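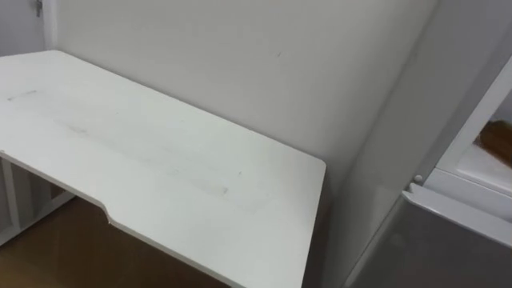
Office Diary, June: Preparations for Midsummer Eve

The Durngate Folk Calendar Society met at 4 p.m. to settle the order of the evening for Midsummer. Ieva Mockus presented her notes on the older customs of the district, which draw on letters left to the Society by the Rebane family. The letters describe a bonfire on the hill, oak leaves hung over barn doors, and wreaths set afloat on the river by unmarried women. Attendance in the best years is given as 1,455, a figure the Society has not been able to confirm.
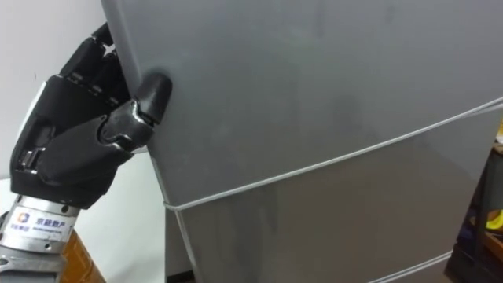 Cut flowers remain the main difficulty. Daisies and cornflowers gathered in the morning are limp by early evening, and last June a number of wreaths had to be made again. The growers at Masari advise cold storage as soon as the stems are cut, and a large gray refrigerator like ours, with its separate upper door, should be cleared of all food the night before. Stems are to be wrapped in damp cloth and laid flat. Oak leaves need no such care and may be stored in sacks.

It was agreed that about 3,000 stems will be ordered. Members who wish to pick their own may do so along the lower path, with the written consent of the landowner.

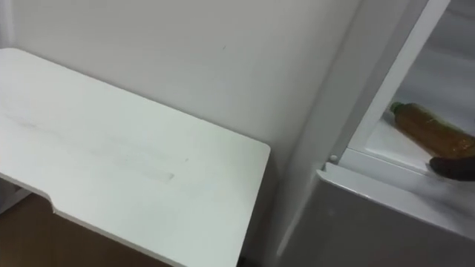 The song sheets were then reviewed. The second verse of the river song appears in two forms in the Rebane letters, and the older form will be printed. Fistinier will supply the paper and has asked for final copy by the middle of the month. The lighting of the fire stays at 10 p.m. — the fire marshal has approved the site on the same terms as before.

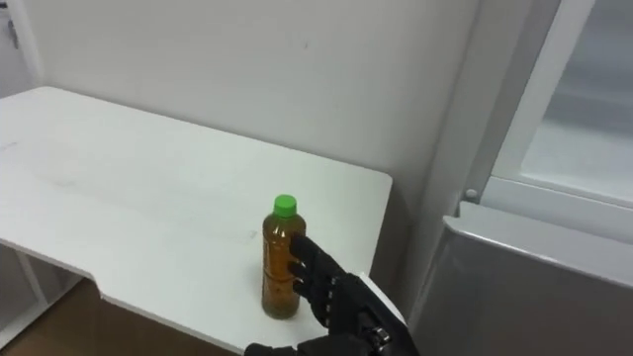 Refreshments will follow the custom of the letters, with caraway cheese, rye bread and honey cakes served after the first song. Cold drinks are to be offered as well. Small plastic bottles with screw caps, such as the green-capped one on the white table, are easier to carry up the hill than glass. The honey cakes will be cut in the hall and taken up on trays.

Ieva Mockus will write to the singers about rehearsal times. The list of wreath makers is still three names short and remains open.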